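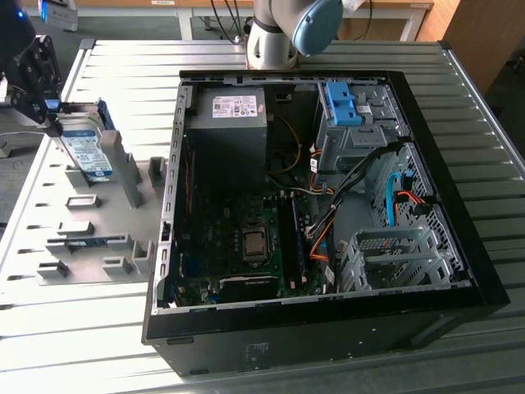 Give the Wild Cards Back to Qualifying

Every September the Brivine tournament publishes its main draw, and every September the same argument starts in the seats behind court 5. Who got the wild cards, and why them? This year there were four in a draw of 32. One went to a former top player coming back from a wrist operation. One went to a local teenager. The other two went to players whose agency has a long relationship with the people who run the event. All four lost in the first round, three of them in straight sets.

I have no complaint against the players. If somebody rings you up and offers a place in a main draw, with the prize money and the points that go with it, you take it. My complaint is with the system. I think small and middle-sized tournaments should give up most of their wild cards and put the places into qualifying, where people can play for them.

The case for wild cards is easy to set out. A tournament has to sell tickets. A local name sells tickets, and so does a big name who has dropped down the rankings through injury. Young players need a chance to find out what the next level is like. And a tournament director who takes the financial risk ought to have some say in who turns up.

I accept part of that. The returning champion is the strongest example. A player who has been out for most of a year has lost ranking points through no fault of their own, and the crowd wants to see them. But there is already a protected ranking for long injuries, and it gets many of these players into draws without anyone doing them a favour. Where it doesn't, one wild card is enough. It doesn't take four.

The local teenager is harder. People are fond of this one, and I can see why. A seventeen-year-old from up the road walks out on the show court with half the school in the stands. I have clapped along with everybody else. I have also watched what comes next, which is usually 6-1, 6-2 in under an hour against somebody ten years older who has done this every week since leaving home. Then the teenager goes back to junior events and we are told it was valuable experience.

Perhaps it was. I would say that two rounds of qualifying are more valuable. The opponents are closer in level, so the matches are longer and there are more decisions to make in them. If the teenager wins both, the crowd gets its local player in the main draw after all, and that player arrives with two wins and some idea of how the courts are playing.

Look at it from the other side of the cut. The player who just misses direct entry to an event like Brivine is no tourist. They have probably been travelling since January, sharing rooms and stringing their own rackets. They get to the site early, play qualifying on an outside court at ten in the morning with a handful of people watching, and need to win two matches to reach the point where the wild card holder starts. For a first-round loser in the main draw this year the cheque was 1175. For a player beaten in the last round of qualifying it was well under half of that. At this level the difference decides whether you can pay for the next flight.

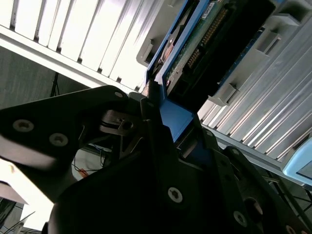
Multiply that over a season and you see what a steady supply of wild cards is worth. A player with the right agent, or from a country with plenty of tournaments, might be given 8 in a year. That is 8 first-round cheques and 8 chances at points, and it only takes a couple of wins for the ranking to start looking after itself. A player of the same ability from a country with no tournaments gets none. They are ranked on the same list at the end of the year as though they had been doing the same job.

The usual answer is that sport isn't fair and never has been. That's true of height and money and having parents who can drive you to practice. Those things are hard to change. The number of wild cards in a draw is a line in a rule book, and it could be changed over one winter.

It has been tried on a small scale. The Wadonico event, which is indoors and played in front of a few hundred people on a good night, cut its wild cards to one and gave the spare places to qualifiers. I went on three of the days. The qualifying was the best tennis of the week, partly because there was more to play for and partly because the organisers moved the last round to the evening and charged a small amount to get in. The main draw was stronger too. One of the extra qualifiers reached the semi-finals and lost a tie-break in the third set to the eventual winner.

Did it cost them a sponsor? As far as I could tell it didn't. Bevow's name was still along the back wall and Kaneko still supplied the balls. I would be surprised if either firm could have told you how many wild cards there were. Sponsors want people in the building, and a close match at half past eight does as much for that as a well-known name losing quickly at noon.

There is a fair objection about certainty. A director can't put a qualifier on a poster, as qualifying hasn't happened when the poster is printed. That is why I would leave one wild card in place and let the director use it as they like, for a star or a local player or the nephew of the man who owns the car park. One is a courtesy — four is an eighth of the draw.

I would also like the reason for each wild card to be published with the draw. A single sentence would do. "Returning from injury." "National junior champion." If the true reason is that an agency asked for it as part of a package, I would like to see somebody have to write that down.

The largest tournaments are a separate question. They have bigger draws and much bigger qualifying events, and the swapping of places between national federations is a subject for another column. My concern is the level below, where 22 players can be separated by a few points and a single win changes what a person can afford to do next month. Brivine will announce its entry list again next summer. I would like to open it and find three more places marked with a Q.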